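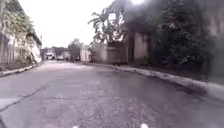
Adanech Yimer

My Pre-Ride Bike Checklist (with way too many comments)

Updated May 6, 2025

A few people in the Feyisa riders group asked for the list I keep taped inside my garage door, so I typed it up. I've added my comments under each item, because the paper version has so many scribbles on it that even I can't read the bottom half anymore! I ride a steel Estari commuter, so if you have disc brakes or a fancy electric thing, some of this won't match.

EVERY RIDE

1. Tires: squeeze both, look for glass
OK / Fix
Comment: I do the thumb test daily and get the real gauge out once a week. Spin the wheel slowly and look at the whole tread. I dug a tiny staple out of my rear tire in December and it hadn't gone through yet, so I felt pretty smug about that one. The old narrow lanes are hard on tires, with long cracks and little dips, and I run mine a bit softer if I'm going that way.

2. Front brake, then back brake
OK / Fix
Comment: Push the bike forward and squeeze one lever at a time. If the lever comes anywhere near the grip, stop and tighten the cable. Check the pads too. Mine have a wear line, and when the line is gone, so are the pads.

3. Quick releases closed
OK / Fix
Comment: Both wheels AND the seat post. I forgot the seat post once and rode home from Brodolden sinking lower and lower like I was in a cartoon.

4. Lights, front and rear
OK / Fix
Comment: Turn them on, don't just look at them. My front light says 800 lumens on the box and I never use the top setting in town (please don't blind people). Wipe the lens while you're there.

5. Helmet and straps
OK / Fix
Comment: Two fingers above the eyebrows, straps in a V under the ears. If it took a hard knock, replace it, even if it looks fine.

ONCE A WEEK

6. Chain
OK / Fix
Comment: Wipe, oil, wipe again. The second wipe is the one I used to skip, and my pants legs show it.

7. Bolts: stem, bars, rack, fenders
OK / Fix
Comment: The whole thing takes me about 15 minutes with the chain included. The rack bolts are the ones that wiggle loose on mine, always the left side. I put a dab of blue threadlocker on them and it's better, not perfect.

8. Spokes
OK / Fix
Comment: Pluck them like a harp and listen for a dull one. A slightly loose spoke is an easy fix at the shop, and a broken one means walking.

9. Headset
OK / Fix
Comment: Hold the front brake and rock the bike back and forth. A clunk means play. I had one for ages and blamed the basket.

IN THE BAG

Spare tube, two tire levers, mini pump, multitool, patch kit (open it and make sure the glue hasn't dried up), a pair of gloves, bus fare. The pump I carry is a Dundano and the hose threads are a little fussy, so practice at home first.

If you print this, leave space for the date next to each weekly item. Mine didn't have any and I ended up writing on the door.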